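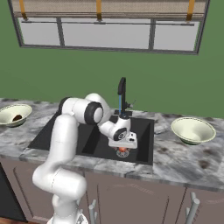
Devow Alva
Motion planning for arms that work in tight spots

If you've ever tried to get an arm to reach down into a sink, you'll know why we started on Alva. There's a rim to clear, a faucet hanging over the work, a counter edge right where the elbow wants to go, and a couple of bowls you'd rather not sweep onto the floor. Alva takes your model of the room and your model of the arm and looks for a path that keeps every link clear, the forearm and elbow as well as the hand.

You can do all of it in simulation first, and we really hope you will! Load a kitchen (or a lab bench, or whatever you've got), drop in an arm, pick a goal for the gripper and watch the plan play out. Running water can be marked as "avoid," "allow" or "ignore," a setting we added in November after a good many friendly requests from people building dishwashing demos.

What you get
Planner and viewer, with a desktop license for 2 computers
240 ready-made household and workshop scenes, all editable
Grasp editor with adjustable approach angle and standoff distance
Replay tool for stepping back through a failed plan, one pose at a time
Python and C++ interfaces

A typical sink scene plans in roughly 40 milliseconds on our office desktop, though crowded scenes take longer, and your own computer will have its say too.

Kumaresan Panicker looks after the scene library and is always glad to hear what's missing from it. Write to him through the support form, and please attach your scene file if you can.

Order code: 1404
Works with: Varnside scene files, URDF arm models
Ships from: download only, support from our Pasville office
Page updated 12/30/25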